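Looking for someone to share the Saturday-style chaos of a small wallpaper and fabric shop

Hi! I'm Yolanda, and I run Cabello, a little store that sells wallpaper, curtain fabric and whatever odd rolls I fall in love with at estate sales. I've been doing it with one other person, Said Filali, who handles the cutting table and all of our online orders, and the two of us are worn out. So we're hiring! One part-time shop assistant, 33 hours a week to start, beginning in February.

What the job is

Mostly you'd be talking to people. Somebody comes in with a paint chip, a blurry phone picture of their hallway and a vague idea that they want "something old-looking but fun," and you pull down books with them until their face changes. I love that part so much, and I'd like you to love it too (or at least not mind it). You'll also cut samples, answer the phone, roll things back up after people have unrolled them, and help Said pack orders when they pile up after lunch.

We carry 179 patterns right now. You don't have to know them when you start. I still mix up two of the stripes from the Farnance line and I'm the one who ordered them.

Patterns, and why we talk about them all day

A lot of our customers are scared of putting two prints in one room. I'm not, and I want to hire somebody who isn't either. Dark brown damask on beige is our bread and butter — people call it grandma paper and then come back for more of it. Put it next to a gray fern print with a few peach blossoms and it goes from dining room to garden party. You're welcome to disagree with me on that! Said does, loudly. He'd put a plain linen next to everything if I let him.
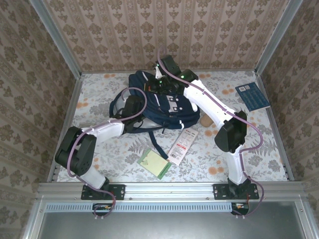 What I'm hoping for

You're friendly with strangers and okay with being on your feet. You can measure a wall and do the math for pattern repeats, or you're willing to learn it from Said, who is very patient up until the moment you forget to add extra for trimming. You can lift a box of rolls. Retail experience is nice, but I once hired a school bus driver and she was the best salesperson I ever had.

It would help if you've hung paper yourself, even badly. Customers ask a lot of questions about paste and seams and I'd like you to have your own stories.

Pay and hours

We'll talk about pay on the first call, so neither of us wastes a trip. You get paid breaks, a key after the first month, and fabric and paper at cost. We open at 10 in the morning and lock up at 6, and I don't do late nights except for inventory, when I buy dinner.

How to apply

Write me a short note, no fancy cover letter needed. Tell me about a room you remember and what was on the walls. Add where you've worked and the name of one person I can call. You can drop it off at the shop, 1683 Zullside Road, in the mail slot if we're closed, or just come in and hand it to me. If I'm up the ladder, give it to Said.

I'll talk to 3 or 4 people and then ask one or two of you back for a paid afternoon on the floor. Everybody who writes will hear from me either way — it might take me a week or so, but I do write back!

Yolanda Segura
Cabello Wallpaper & Fabric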